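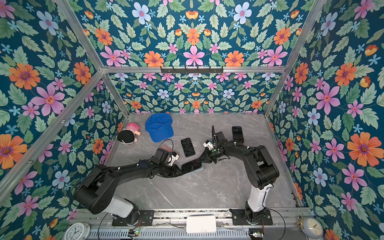
Any wallpaper kit under a month's rent is a scam, according to a reader's comment on my last review, and anyone who buys one deserves the bubbles. I bought the Kullholm hanging kit the same evening.

You get 7 pieces in a zip case: a plastic smoother with a felt edge, two brushes, a seam roller, a snap-off knife, a plumb line and a trimming guide. There's also a leaflet with a drawing of a man whose walls meet at perfect right angles. I'd like to know where he lives.

I used it on a hallway in a house built by people who had heard of straight lines and didn't care for them. The smoother is the best thing in the case. It's stiff enough to push air out and soft enough that I didn't scar the paper, even when I was in a mood. The seam roller is fine, a bit squeaky. The big brush shed on the first strip and then calmed down, and I have three bristles sealed behind the coat hooks for future owners to find.
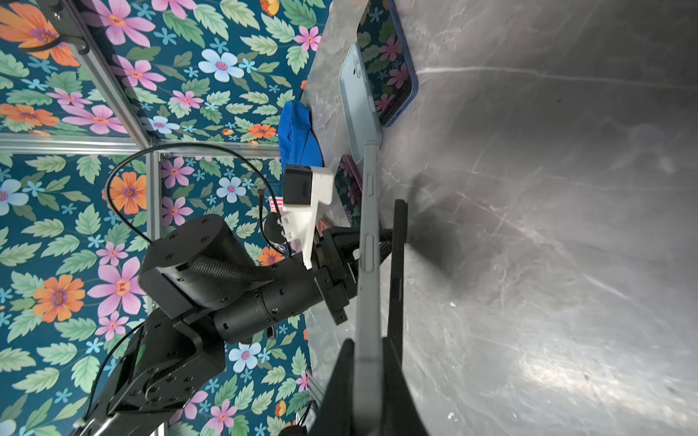

The knife is where the money ran out. It tore the paper on the second cut, and by the third I'd swapped it for my old Embridge – a dull-looking thing with a sharp blade, the opposite of what Kullholm sent. Use a new blade for every strip or two, whatever you buy. Paste eats them.

I have no complaints about the trimming guide except the length. It's short enough that you have to slide it along in the corners, and each slide is a chance to wander. The Rornden one I borrowed in November was longer and did ceilings in one go. It was also so heavy that I started to resent it.

Would I buy it again? Yes, grudgingly, and I'd throw the knife out in the parking lot. Three stars out of five. The case is good too, though once the pieces have paste on them they never go back in the way they came out, and mine now shuts with a rubber band.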